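Nelta to buy sleep-tracking startup Asante

Thursday, October 25, 2018

Software company Nelta has agreed to buy Asante, a startup that makes a headband for tracking sleep at home. The two companies announced the deal this morning but did not give a price. It is expected to close in April, provided Asante's shareholders approve it.

Asante was founded in Pratdale and has 50 employees, most of them engineers. Its headband is worn overnight and picks up weak electrical signals from the forehead through two fabric sensors. Software on the wearer's phone then sorts the night into light sleep, deep sleep and dreaming, and shows the result as a simple chart in the morning.

Nelta is better known for scheduling software used by hospitals and trucking companies. It said it wants to use Asante's technology in a new service for people who work nights or rotating shifts. The service would suggest when to sleep, when to get some daylight and when to stop drinking coffee, based on the wearer's own recordings and the coming week's work schedule.
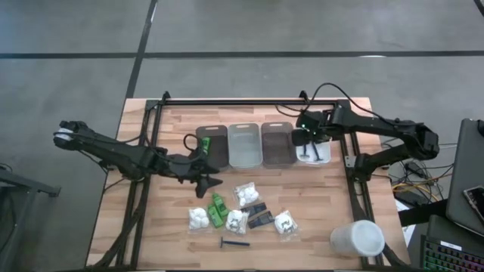

The company stressed that employers will not be able to see anyone's sleep data. Recordings will stay on the phone unless the wearer chooses to share them, and taking part will be voluntary. Nelta said it would publish the full privacy terms before the service opens to customers. It did not say whether employers would be able to see how many of their workers had signed up.

Asante has tested its software on 3859 nights of recordings, collected mainly from people who were also being monitored in a sleep clinic. According to the startup, the headband agreed with the clinic's staff on most stages of sleep but had trouble telling light sleep from quiet wakefulness. That is a common weakness in home devices, and it matters for shift workers, who often lie awake for long stretches during the day. The test results have not yet been reviewed by outside researchers.

The current headband runs for 4 nights on one charge. A new version is in development and will be thinner, with a battery that can be replaced by the user. Asante had planned to start selling it this winter. The launch has now been moved to the second half of next year so that both companies can work on the software together.

People who already own a headband can keep using it. The app will stay in the stores under the Asante name for at least two years, and existing subscriptions will be honored at the same price. Customers will be asked to accept new terms once the deal has closed. Those who do not want their account moved to Nelta can download their recordings and delete the account, and any unused part of a subscription will be refunded.

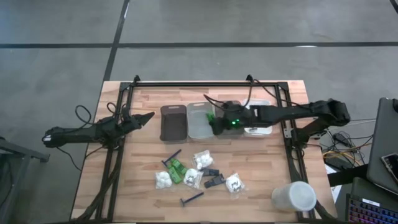 Two robot arms mounted on a black metal frame over a wooden table.

Asante will remain in Pratdale, where it rents two floors of a former printing plant. Nelta has its head office in Ratham and said no jobs would be cut at either site. A small group of Nelta programmers will move to Pratdale after the closing to connect the headband's software to the scheduling system.

The purchase is Nelta's second this year. In spring it took over a small maker of time clocks, whose products are now sold as part of its hospital package. The company said then that it was looking for more businesses that deal with working hours and health – it did not mention sleep at the time.

Nelta does not plan to apply for approval of the headband as a medical device. The new service will give general advice only and will not diagnose sleep disorders such as apnea. Wearers whose recordings show long or frequent interruptions will get a message suggesting that they talk to a doctor.

A trial with nurses and truck drivers is set to begin in the summer. Nelta is still choosing the hospitals and trucking companies that will take part, and sign-up for individual workers will open after that. Prices for the service have not been set.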